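4.2 Perception and Control for Bimanual Pole Handling

The Boka controller splits each episode into an approach phase and a contact phase, and loads a separate policy for each. The head camera supplies the state estimate during approach. Figure 3 covers the setup from the head and wrist viewpoints.

Figure 3. Work on the black-covered table: a white rod held in the right gripper, a white base structure with an upright pole, and two wrist-level views. 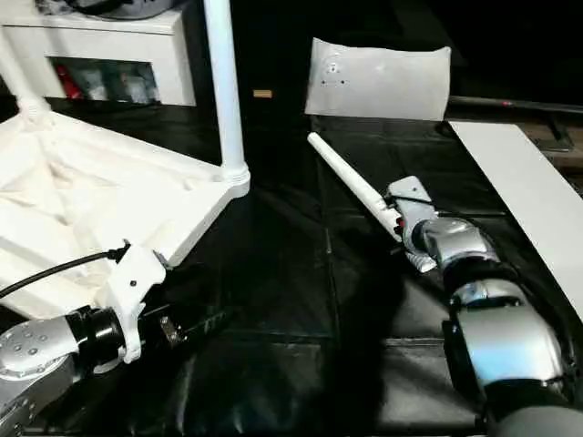

Pose targets are expressed in the base frame of the part and refreshed at every planning cycle. The planner, Goltska, samples 400 candidate trajectories per cycle and discards any that bring the two end effectors closer than the safety margin. Thin, pale objects were the main source of error in the depth channel.

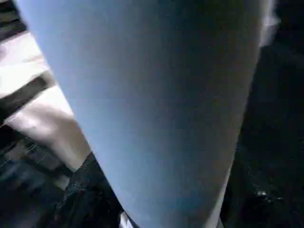
How does the controller handle a wrist view that is mostly blocked? It lowers the weight of that stream to zero and falls back on joint encoders and the head camera until at least 11 tracked features return.

Weights are computed per camera, following the scheme of Hubmann and Lindqvist. A blocked stream stays in the buffer – the logger still records it – but contributes nothing to the update.

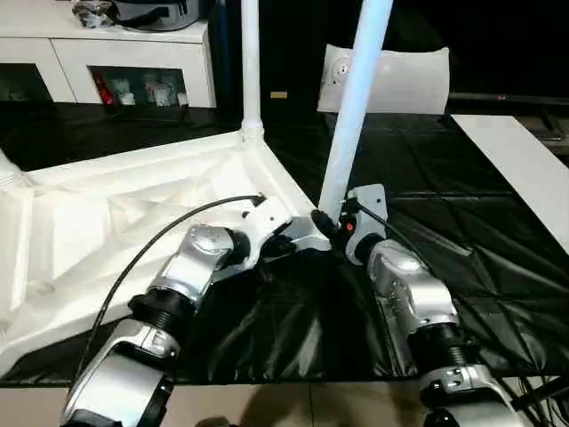 4.3 Arm Coordination

Both arms share one clock and one collision model. If the planned paths conflict, the arm nearer its target keeps its path and the other waits for two cycles. We tested four values of the safety margin and kept the smallest that produced no emergency stops.

Blur is scored separately from occlusion. Frames with a low gradient score are used for logging only.
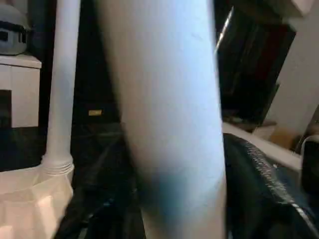 4.4 Software Tooling

Episodes are stored in the Fusby format and replayed through the same interface the live controller uses.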